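Right, so I have finally become a person with a parts system, and I'm unreasonably pleased about it!

It's November 14, 2019, and until this week all my bits lived in one biscuit tin (the big Bellis one, holds 115 shortbreads, held my entire hobby). Carys Edwards said trays — plain, bright ones — and she was right. You can spot a round red board on yellow plastic from across the room. Blue and white twisted wires in with their own kind, solenoids kept well away because the springs grab everything. I still have 16 screws I can't place.

The paper in the steel tray is my favourite bit. It stops the glare and I can scribble on it, which I do, mostly shopping.

Next job is labels. Cadi swears by masking tape, but I've got my eye on the Skemberg ones.

Boards, wires and solenoids, spread over the four: 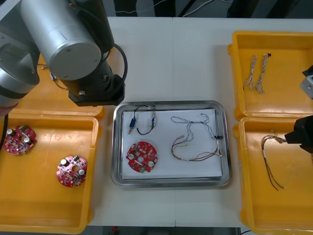
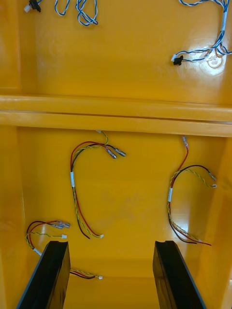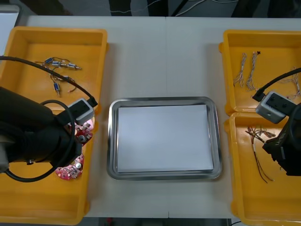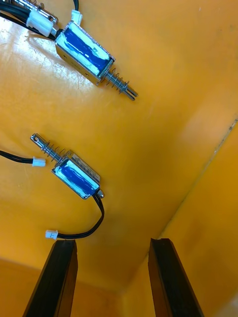

*Nisreen Aoun*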